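Why I Painted the Hallway Blue and Would Do It Again

My mother sold houses for 19 years, and she had one rule about walls: if a buyer can remember the color, you picked the wrong one. I grew up in beige. Beige kitchen, beige bathroom, a bedroom in something called Oat that I was allowed to cover with exactly 2 posters. So you can imagine the phone call when I told her I wanted a strong blue in the hallway, the kind you see from the street when the front door is open.

I've been thinking ever since about how many of us decorate for strangers. We live in a place for years and keep it ready for some couple who might walk through it one afternoon and sniff at the grout. I know people who hate their gray floors (hate them!) and won't touch them, all on account of resale. Resale to who? They aren't moving. They just had the roof done.

And hallways get the worst of it. You walk through one dozens of times a day, and it gets whatever paint was left over from the living room. A deep blue wall with a white door and one little picture in a black frame is a perfectly good thing to walk past on your way to brush your teeth.

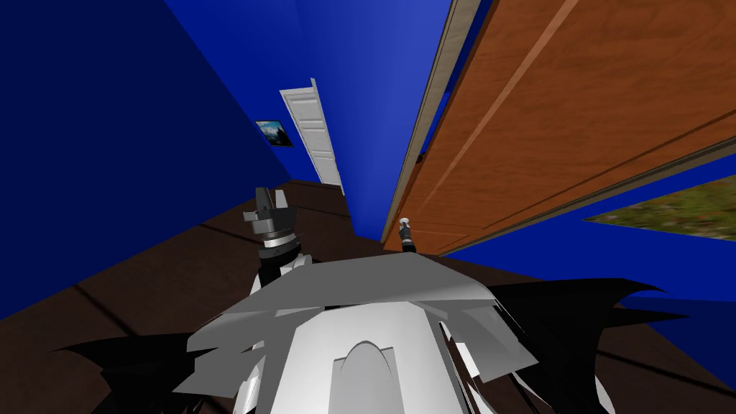 Fathima Navaratnam wrote to me after my last column to say that I must never have tried to sell a place in a slow market, and that her red dining room sat there for 96 days until she gave in and rolled white over it. She had an offer that same week. She still misses the red, she said, and she'd tell anybody to enjoy their color but keep a can of primer in the garage.

Fair enough, and I'm not going to argue with 96 days. But look at what she's describing. She got years of dinners in a red room, and the price was a long wait plus a weekend with a roller. I'd take that deal. I think she would too, if she's still missing it.

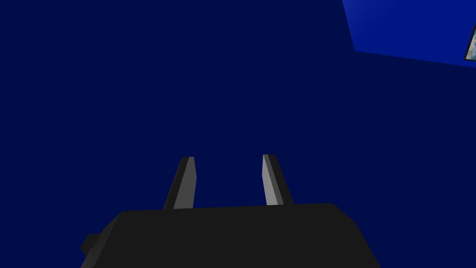
What bugs me is the idea that a house is a savings account you happen to sleep in. Sure, it's the most money most of us will ever spend on anything, and I'm not telling you to knock out a bearing wall for fun. Paint, though? Paint is cheap. My hallway took four evenings, one of which was mostly me picking tape off the baseboard and swearing. I've spent more on a bad dinner out.

My mother came to see it in July. She stood by the coats for a while and said it was very blue. Then she asked what the color was called, and she wrote it down on the back of a receipt.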